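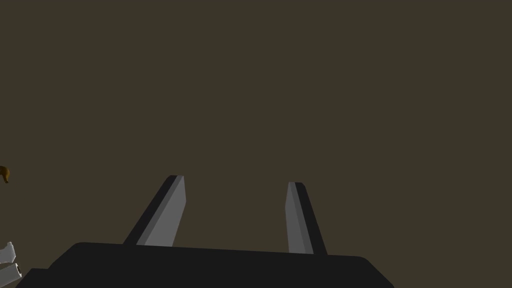

Dark olive-brown with black in front of it.

How to Paint a Room in a Dark Color

By Illia Dovhaniuk
November 10, 2022

Dark paint is less forgiving than white. Roller marks show, patched spots show, and a wall that looked fine in beige can look lumpy once it goes olive, navy or charcoal. The steps are the same as for any other paint job, but a few of them need more time. I painted our back bedroom in a brown-green called Coltelow this fall, and these are the steps I used, with the mistakes taken out.

What you need

Tinted primer
Wall paint in matte or eggshell
A 9-inch roller frame and two covers with a 3/8-inch nap
A 2 1/2-inch angled brush
Painter's tape
Spackle, a putty knife and fine sanding sponges
Drop cloths
A bucket large enough to hold all of the wall paint
A work light or a strong flashlight

Step 1: Test the color first

Paint chips are too small to judge a dark color. Buy a sample pot and paint two pieces of poster board, two coats each, right to the edge. Tape one next to the window and the other on the wall across from it. Leave them up for a few days and look at them in the morning, at noon and with the lamps on. Browns with green in them change a lot under warm bulbs. Mine went close to plain brown after dinner, and I nearly picked something else.

Hold anything that will stay in the room up against the board too: the switch plates, the curtain rod, a drawer from the dresser. Black next to a dark color can look sharp or can disappear, and it's better to find out before you have bought the gallons.

Step 2: Repair the walls

Take down everything, including the hooks. Turn off the other lights and hold the work light flat against the wall so it shines along the surface. Every dent will throw a shadow. Circle each one lightly in pencil.

Fill with spackle, let it dry, sand, and check again with the light. Deep holes shrink and need a second fill. Wipe the walls with a damp cloth afterward. Sanding dust left on a wall turns into grit in the paint, and in a dark matte finish you will see all of it.

Step 3: Prime with a tint

Ask the store to tint the primer toward your wall color. For most olives and browns they will suggest a medium gray. White primer under dark paint usually means an extra finish coat, so the tint pays for itself.

Prime the whole wall if you are covering a pale color. If you only prime the patches, they may dry with a different sheen and show through as dull spots (engineers of paint call this flashing, my father called it measles).

Step 4: Work out how much paint to buy

Add up the width of all the walls and multiply by the ceiling height. Take off the doors and large windows. The can I used, Cuvham matte, gives its coverage as 400 square feet a gallon. Plan on two coats at the very least, and three for deep reds and some greens.

Buy all of it at once and pour the cans together into the bucket. Stir well, then pour back what you don't need right away. Two cans of the same dark color can differ slightly, and the place where you switched cans will be visible in the middle of a wall. Keep the label with the formula on it.

Step 5: Cut in one wall at a time

With white you can brush all the edges in the room, have lunch, and roll later. Don't do that with dark paint. Brush the edges of one wall, then roll that wall while the edges are still wet. Roll as close to the ceiling and corners as you can manage, so that the roller texture covers most of the brushed strip.

Press the tape down with a putty knife along the ceiling line. If your ceiling is textured, skip the tape and run a steady brush just below the bumps.

Step 6: Roll without stopping

Load the roller fully. Start in a corner and work in sections three feet wide, top to bottom, overlapping each section while the last one is wet. Finish each section with light strokes from ceiling to floor, all in the same direction. Then leave it alone. Going back over paint that has begun to dry is the main cause of shiny streaks.

If you run out of time, stop at a corner — never in the middle of a wall.

The first coat will look bad. It will be patchy and you may think you bought the wrong paint. Let it dry for as long as the can says, then do the second coat the same way.

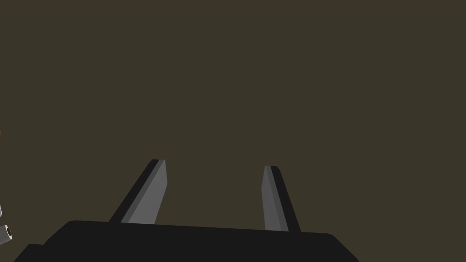
Liudmyla Palamarchuk wrote in to say that she had streaks on one wall even after the second coat, and asked if a third would hide them or make them worse. "It's only when the sun comes in from the side," she wrote. "From the door it looks fine."

A third coat will hide them if the streaks are only a difference in sheen. Run a fingertip across one first. If you can feel a ridge, sand it smooth, wipe off the dust, and then paint the entire wall from corner to corner. Touching up the streak alone will leave a patch. Closing the blinds while you paint also helps, as direct sun dries the paint too fast to keep a wet edge.

Step 7: Take off the tape

Pull the tape when the last coat is dry to the touch but not fully hard, back on itself at an angle. If it starts to lift the paint, score the line with a utility knife. Small gaps along the ceiling can be fixed with an artist's brush.

Step 8: Let it cure

Dry and cured are different. I waited 24 hours before moving furniture back in and kept it a few inches off the walls for longer. Matte paint in dark colors marks easily in the first weeks, and a chair back or even a fingernail can leave a pale line. Hold off on washing the walls until the period given on the can has passed. After that, use a soft damp cloth and light pressure. Hard rubbing polishes matte paint and leaves a shiny spot.

Store leftover paint indoors, with the room name and the formula written on the lid. Mine is on the basement shelf, marked BACK BEDROOM, next to the spare roller cover.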